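I have kept the same desktop computer going for far longer than anybody thinks sensible, and I'd like to put in a word for doing so. My sister-in-law was quoted 700 pounds for a new machine last May by the people at Melley, when all she had complained of was that her old one was slow to open her letters. A stick of memory would very likely have seen her right, and she could have spent the rest on the garden.

What I love about the old office towers is that they were built by people who expected somebody to go inside them. You lay the thing on its side, take the cover off, and there it all is, laid out like a well-kept kitchen drawer! The parts you are allowed to touch are often coloured, the memory sits in its slots with a little clip at the end, and with a bit of patience (and the plug out of the wall, please) the whole job is done before the kettle has boiled twice.

Compare that with the slim Wunell laptop I was given for work, which is a lovely thing to carry and quite impossible to mend. The memory is soldered down. If I want more, I must buy another laptop, and I do resent it, rather more than is good for me.

I know a new computer uses less electricity, and I know there comes a day when an old one really has had enough. Mine may have up to five years left in it, or it may go tomorrow. But I would like us to get into the habit of lifting the lid first, and I would like the shops to offer it before they reach for the catalogue.

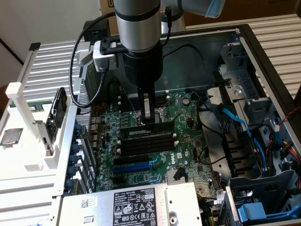
*Inside a Dell desktop tower, with the memory slots in the middle of the green board.*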